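Forums > House and Garden > Kitchens > Benchtops and sinks

Resealing granite: do it yourself or pay someone?

14 comments - 3 shares

tinroof_flesden
April 20, 2024

We have a granite benchtop that came with the house. Grey-brown, speckled, polished finish. The previous owners left a folder of appliance manuals but nothing about the stone, so I don't know when it was last sealed or with what.

It has started to darken near the sink after the dishes are done. The mark fades overnight and comes back the next evening. There's also a faint ring beside the cooktop where the oil bottle lives, and that one doesn't fade.

I rang Hordiienko Stone, who do most of the benchtops out our way. They'll come and clean, strip and reseal the lot for $500. The hardware shop sells a bottle of Cika sealer for a small part of that. I'm reasonably handy, I've tiled a bathroom and I've oiled a deck.
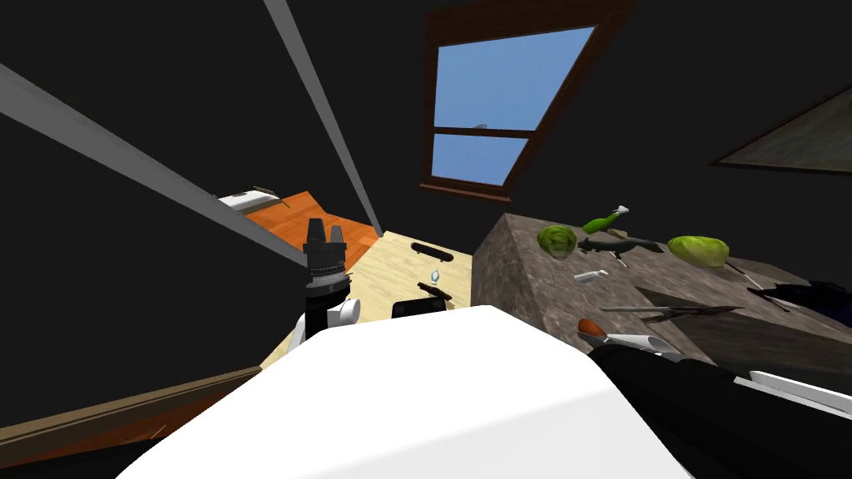 What I can't work out is whether the $500 buys a better result or just saves me the labour. The bench is one long run with a sink cut-out, plus a shorter piece beside the pantry. I'd want it finished before June, when we have family staying and the kitchen will be in use all day.

Has anyone done their own and been happy with it?

gumleaf77

Do it yourself. Sealing granite is wiping a liquid on and wiping it off again. I've used the Cika on ours and had no trouble.

Clean it properly the night before with a stone cleaner, let it dry, then do it in the morning with the windows open. Work in sections you can reach without stretching. Wipe it off before it dries or you get a haze, and the haze is a pain to shift.

slabhappy

I'd slow down a bit. Before you buy anything, do the water test. Put a spoonful of water on the stone in a few different places and leave it. If the stone goes dark under it, it's taking water in and wants sealing. If the water just sits there, leave that part alone. Sealer that can't soak in dries on top and goes smeary.

Some dense granites never need it at all. Plenty of people seal every year out of habit and all they do is build up a film.

tinroof_flesden

Did the water test this arvo. The pantry piece didn't change. The long run went dark near the sink and a little near the cooktop. The middle was somewhere in between.

gumleaf77

There you go, seal the long run and skip the rest.

mortar_and_pastel

I'm going to disagree with the DIY crowd. I did mine myself and ended up paying a stone bloke to fix it, so I paid for the job twice. My mistake was that there was already an old topical sealer on it and I put a penetrating one over the top. It went patchy and looked like someone had dragged a greasy cloth across it. He had to strip the whole bench.

You said you don't know what's on yours. That would worry me more than the cost.

slabhappy

Fair point, but you can check for that. Try a bit of stripper in a corner behind the toaster. If a gummy residue comes up, there's a coating. A bench that goes dark with water probably hasn't got much of one left anyway.

mortar_and_pastel

"Probably" is what I went with too.

kelpie_on_deck

Has anyone mentioned the oil ring? Sealing over it will lock it in. You want to draw that out first with a poultice. Bicarb and water mixed to a thick paste, spread it over the mark, cover it with cling wrap, tape the edges down and leave it overnight. Then take the wrap off and let the paste dry right out before you scrape it up with something plastic. Ours took 2 goes before the mark was gone.

No vinegar and no lemon. Most granite will put up with a splash, but there can be minerals in it that won't, and vinegar doesn't help the sealer either.

oldbrick

We've got granite on one side of the kitchen and marble on the other, which I don't recommend. The granite looks after itself. The marble is etched wherever anyone has cut a tomato. Sealer doesn't stop etching, only staining. People mix these up all the time and then blame the product.

I've used Dravetti on both. It's dearer than the Cika and it smells, but it has lasted longer on ours.

gumleaf77

I couldn't pick any difference between Dravetti and Cika, for what it's worth. A mate's kitchen has the dear one and mine has the cheap one and the water beads the same on both.

oldbrick

Beading when it's fresh, maybe. Ask again after a couple of summers. Stone varies a lot too, a pale open one drinks it and a dark tight one hardly takes any.

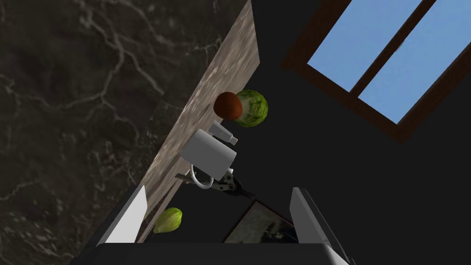
wattle_st

Can I put food straight on the bench once it has been sealed?

slabhappy

Wait until the sealer has fully cured, then wash the bench down with warm water and a little dish soap. After that it's fine for ordinary use. The curing time is on the label and it differs between brands, so go by the bottle you bought. I'd still use a board for raw meat, same as on any bench.

wattle_st

Thanks. We roll pastry on ours so I wanted to be sure.

tinroof_flesden

Update for anyone following. I tried the stripper behind the toaster and nothing gummy came up, so I'm going ahead myself on the long run only. First poultice is on the oil ring tonight under cling wrap.

I rang Hordiienko back to let them know. The woman on the phone was good about it. She said to put on thin coats and to stop once the stone won't take any more. She also said the strip behind the tap is the part most people miss.

kelpie_on_deck

She's right about the tap. Take the silicone into account as well. If it's lifting at the back of the sink, water is getting in underneath and the dark patch might be coming from there. Sealing the top won't fix that.

tinroof_flesden

Just had a look and the silicone is lifting at one end. Bugger. I'll cut it out and redo it first, let the stone dry for a few days, and then do the water test again before I open the sealer.

mortar_and_pastel

Good plan. Keep the receipt for the Cika in case you don't need it.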